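Put the Sugar Where I Can Read It

My neighborhood has a grocery store called Radwan that carries drinks from a lot of countries. I shop there once a week. Over the past year I have gotten into the habit of reading the backs of bottles before I buy them, and I have come to think that the way we print sugar on drink labels is bad and could be fixed without much trouble.

The main problem is the serving size. Some labels give the sugar for the whole bottle. Some give it per 100 milliliters. Some give it per serving and then tell you, in smaller type, how many servings the bottle holds. All three ways are accurate. None of them can be compared with the others while you are standing in an aisle with a basket on your arm.

Take two drinks I used to buy. One was a lemon tea called Sirira, which listed 12 grams of sugar per serving. The other was Prirau, a fruit soda, which listed 38 grams. For months I thought of the tea as the light choice. The Prirau figure was for the whole bottle. The Sirira bottle held three servings, so I was drinking 36 grams every time I finished one, and I always finished one. The two were nearly the same.

I can multiply 12 by three. The trouble is that I had no reason to think I should. A bottle with a screw cap and a narrow neck, sold cold by the register, looks like one drink, and most people I know treat it that way.
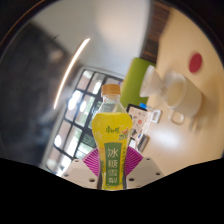
Should companies be made to print the total sugar on the front? They should, in grams, for the full contents of the container, in type large enough to read at arm's length.

I am not asking for a warning. I don't want a stop sign or a skull on my tea. Some places use colored marks or letter grades on food, and I can see why, but a grade is somebody's opinion of the food, and people argue over who gets to give it. A number of grams is only a fact. The shopper can decide what to do with it. Someone who is about to go on a long bike ride may want the higher number.

The usual objection is space. Labels are crowded, and a drink sold in several countries may need words in more than one language. I don't find this convincing. The name of the drink often takes up half the front. There is nearly always room for a drawing of the fruit, even when the drink has very little of that fruit in it. A number and the word "sugar" would take less room than one slice of lemon.

Another objection is that the figures are already there for anyone who cares to look. Florencia Ulloa, who taught the home budgeting class I took at the library, made this point when I brought it up. She thinks adults should read the fine print and that moving it to the front makes people lazy. I respect that, and she is right that the class got me looking in the first place. But we don't ask people to turn a carton around to learn the price. The price goes on the shelf in large numbers, and shoppers have not become lazy about money as a result.

Imported drinks make this harder. Stores often add a sticker with the facts in English, and the sticker goes wherever there is room. I have peeled one back to find a different serving size printed underneath. I don't think anyone was being dishonest. Two sets of rules had been applied to one bottle, and the shopper got both answers.

A single rule would take care of most of this. If a container has a cap or a tab and can be carried in one hand, treat it as one serving. Large jugs can keep the per-cup figure, though I would like the total on those as well. The rule should cover juice, too. Juice gets off easy because it comes from fruit, and a person counting sugar needs the figure all the same.

One small company has done this without being told to. Triltard, which makes a barley drink I had never heard of until November, prints the total on the front, just under the name. It is not a low number. I bought it anyway, drank half with lunch, and put the rest in the refrigerator for the next day.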